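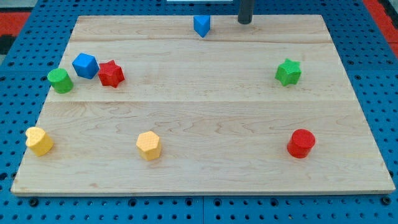
What is breakfalling in judo?
Breakfalling is the set of methods a judo student uses to land safely after being thrown. The Japanese name is ukemi, and it is usually the first thing a beginner is taught.

Overview
Breakfalls spread the force of a landing over a large part of the body. The student keeps the chin tucked so the back of the head stays off the mat, breathes out on landing and strikes the mat with one or both arms. The arm is held at an angle from the body with the palm down. Reaching back with a straight arm is a common mistake and can injure the wrist, elbow or collarbone.

Types
The back breakfall (ushiro ukemi) is learned from a squat and later from standing. Both arms strike the mat as the upper back makes contact.

The side breakfall (yoko ukemi) is practiced on the left and the right. It is the landing used for most hip and foot throws.

The front breakfall (mae ukemi) is taken on the forearms and palms, with the hips and knees held off the mat in most versions.

The rolling breakfall (zenpo kaiten ukemi) passes diagonally across the back, from one shoulder to the opposite hip. Some schools finish it standing and others finish it on the side.

Teaching
Practice differs from club to club. At the Onthorpe club, new members spend the first 2 months of the year's course, which starts in September, on falls and groundwork before any standing throws. The Estance school teaches falls and throws side by side, using a crash mat for the first throws. Its syllabus, revised in June 2018, lists 127 techniques and drills, with the four basic breakfalls required for the first belt.

Outside judo
Similar falls are taught in jujutsu and aikido, where the rolling form is used more often. The slap against the mat is sometimes left out when training on hard floors.

See also
Randori
Throwing techniques
Tatami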